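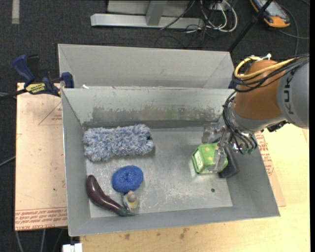 Week 4: Reading a worn surface

Welcome back, everyone! Today is my favourite topic in the whole unit, and it needs nothing fancier than a metal bin. Before you read on, have a good look at the back wall of the front one, and then at the pale, smooth walls of the bin behind it.

Where the wear sits

See how the damage runs in a long band along the lower half of the wall? Position is the first thing to write down, always. Height, length, which side. Plenty of people jump straight to the cause and then have to go back (I did it for years).

Three words we'll keep using

Scuff: a dull, broad mark where the surface has been rubbed. It may wipe off.
Scrape: has a direction. Run a gloved fingertip across it and you can often feel an edge.
Peel: a patch where a coating or top layer has come away and you can see what's under it.

Dark grey smears and faint greenish marks go in a separate column, under colour. Transferred material is a wonderful clue, but a bright green box lying in the bin doesn't prove where a greenish mark came from. Write "faint green" and move on. We'll get to swabs in February.

What goes in the bin matters

Soft things and hard things treat a wall very differently. Compare the shaggy duster-like pad, the blue mesh scrubber and the dark block with rounded corners leaning by the right wall. Which would you expect to leave a line, and which a haze? Neelam Garg's group argued about the scrubber for half of last tutorial, and it was terrific. Mesh can be far harsher than it looks!

Sloping sides add a twist, as a load can slide down them to the floor.

For the practical

Bring a soft pencil, tracing paper and a torch. Hold the torch low, nearly flat to the metal, and shallow scrapes will jump out at you. The Fornar sample panels have been rubbed for 100, 200 and 1,000 strokes, but the labels are on the back, so no peeking. Put them in order first, then turn them over.

Lakmal Dissanayake is running the Monday group. Sketches go in the grey tray by the door, with your name on every sheet.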